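News > Lab Notes > Robotics

Print this article | E-mail this article

Reading time: 2 min

Teaching two arms to plug things in
Dec 22, 2018

So I finally got myself out to Indholm to see what the Ledero group has been up to since November, and I came home with a head full of connectors. If you've ever tried to push one of those tiny white plugs into a circuit board with cold fingers, you'll have some sympathy for the robots!

The idea is pretty simple to say out loud. Two arms share one table, with the parts in yellow bins (motors, round red boards, wire harnesses) and a steel tray in the centre to build in. Troels Vestergaard's team doesn't program the motions. A person steers the arms through the job over and over, and a policy learns from the recordings. They're up to 885 of those now, and Troels reckons the last 35 taught it more than the first couple of hundred did, mostly on account of the operators getting less fussy and letting themselves make mistakes and recover. 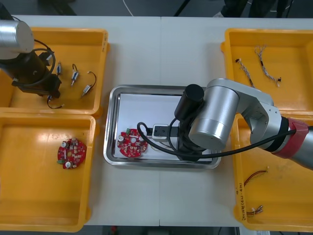
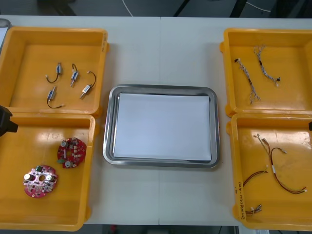 Bins, boards and harnesses on the assembly table at Indholm. One red board is in the tray in the first picture; the tray holds only its paper in the second.

The part I really wanted to hear about was the wires. A motor body is easy enough, it's a lump and it stays a lump, but a lead flops any way it likes and the arm has to work out which bit is worth grabbing. Skarphéðinn Vigfúsdóttir's trick is to have the policy guess where the connector will end up a moment after the grip closes, and score itself on that guess as it trains. She calls it the Bjarnason term, after her old street, and I'm told it will not be called that in the paper.

Does it help? On harnesses the policy hadn't met before, it got 20 more clean insertions than the plain version over the same set of trials. Boards didn't change much either way - they were already the easy bit. Training ran to 4000 steps and she'd like to go longer once the Cirkthorpe machines free up in the new year.

They're still arguing over whether glare off the boards is a real problem or a convenient excuse. I'll be back to hear who won, and I'm bringing my own lunch next time.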